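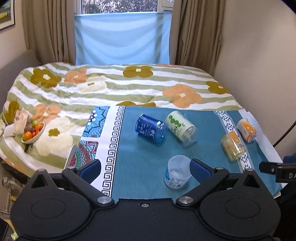

So how much should you set aside for your first gripper setup? I'd say 3000 dollars, and please don't spend all of it on the gripper.

Events > Flilau Winter Meetup > Speaker notes

1/27/23
By Precious Oosthuizen

Okay, hi everybody! (Wait for the door to close. Water is on the left.)

I buy equipment for a small team at Fakdale, and I got my first budget pretty wrong, so you're getting my actual spreadsheet today. The hand-held gripper was 884. I stared at that number for weeks, haggled over it, got very proud of myself... and then forgot finger pads completely. Pads wear out! Put a line in for pads.

Next, the stuff you pick up. Bottles, jars, cups, all the ordinary household things. It sounds like pocket change, and then you want clear ones and colored ones and different lids, and suddenly it's a real line. We spent some 600 on ours by July, shipping included. Keep the receipts in one place (I did not).

Ask the room: who has a spare of anything? Pause here, let them laugh.

Quotes. Get 3, and ask each seller the same questions in the same order, or you can't compare them later. What does a replacement pad cost, how long does it take to arrive, who pays if it goes back? Šťastný answered me in one email. Faltescombe took longer but threw in the cables, and I'd forgotten cables too, so there you go.

If time is short, skip the leasing slide and go straight to questions.

Related
Leasing or buying: notes from Faltescombe
A spare parts list for small teams
Flilau Winter Meetup: all talks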